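A day at the Clusuvthorpe small goods fair

2023-11-05

I had been meaning to go to the Clusuvthorpe fair for years and always found some excuse (too far, too crowded, parking). Well, I finally went, and my feet may never forgive me! It's the kind of fair where every little thing you carry in your pockets gets its own aisle. Cases, pouches, key hooks, chargers, cable ties, travel mugs. If you've ever lost it at the bottom of a bag, somebody in Clusuvthorpe is selling a better version of it.

The drive from Brardale took me 90 minutes, most of it behind a truck full of sugar beets. Parking was a field. A very soft field. I'd wear boots if I were you, and I'd get there before ten, when the line for tickets is still inside the fence and you can smell the doughnut stand without having to wait for it.

They hand you a folded map at the door with 306 stands on it, and I'm telling you now, don't try to see them all. I started out going up and down the rows like a good student and gave up somewhere in the luggage section. After that I just drifted toward whatever was colorful.

The first stop that really grabbed me was Caridetti, who make zip pouches and glasses cases. Their stand was set up like an old haberdashery, with drawers you could pull out yourself, and each drawer had one color in it. I must have opened every one. The woman at the counter let me try a pouch with my own keys and coins in it, and I liked how flat it stayed. I came away with two, a mustard one for me and a dark green one for my sister, who does not read this blog, so the surprise is safe.

Then lunch. The food hall is at the far end and you have to walk through all the kitchen stuff to get to it, which is surely on purpose. I had a potato pancake with sour cream and ate it standing up next to a tower of lunch boxes. Very good, very hot, gone in a minute. The coffee was awful. Bring a flask!

After lunch I went to a talk in one of the side rooms about repairing small things at home. I went in for the chair, if I'm being truthful, and stayed for the talk. It was mostly about hinges and zippers and those tiny springs that shoot across the kitchen when you open something you shouldn't. The speaker had a tray of broken clasps and passed it along the rows so we could feel where each one had given out. I've got a sewing box at home with a lid that won't stay up and I now have ideas about it. (My ideas about repairs have a mixed record, but still.)

The aisle I'd come for, though, was the audio one, and I saved it for the afternoon. My old earbuds have been on their last legs since April, and the case has a crack right across the lid. I always buy black and I always lose them, so this time I wanted a color. Ursu had a big corner stand with stone-look counters and patterned walls, more like somebody's fancy kitchen than a trade fair, and I spent far too long there.
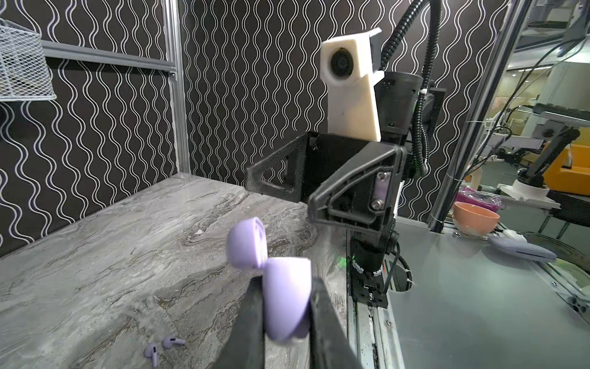
Lavender is what I kept coming back to. I'm not usually a pastel person! But it's a soft, pale purple, and the buds come in the same shade as the case, so the whole thing looks like one little set. I love rounded edges on anything that lives in a coat pocket, too. My old case is boxy and has worn a hole in the lining of two jackets.

And a flip-up lid, please, always. I had a slide-out one once and could never get it open with gloves on. I also like a short stem on the bud, something to grab hold of, especially first thing in the morning when I'm all thumbs and setting everything down on the counter next to the toaster. Mine have gone into the sink that way before — both of them, on the same morning.

Did I buy a pair? I did not. I'd already spent my budget on pouches and a ridiculous brass shoehorn, and I've got a rule about sleeping on anything with a battery in it. I've thought about the lavender ones every day since, so you can guess how that's going.

On my way out I passed the guessing jar by the main doors, full of buttons. Closest guess wins a suitcase. I put down 690 with great confidence and the man behind me laughed out loud, so I expect I was miles off. No word yet on the suitcase.

A few practical bits if you're thinking of going next time. The coat check takes cash only. The restrooms upstairs have no line at all, and the ones downstairs have a terrible one. Stands on the left side of the hall start packing up early, so do those first. If you want to haggle, the last hour is good for it, and I got a little money off the shoehorn just by looking sad at it.

I drove home in the dark with the heater on my feet and doughnut sugar all over my scarf. The green pouch is already wrapped and hidden on top of the wardrobe.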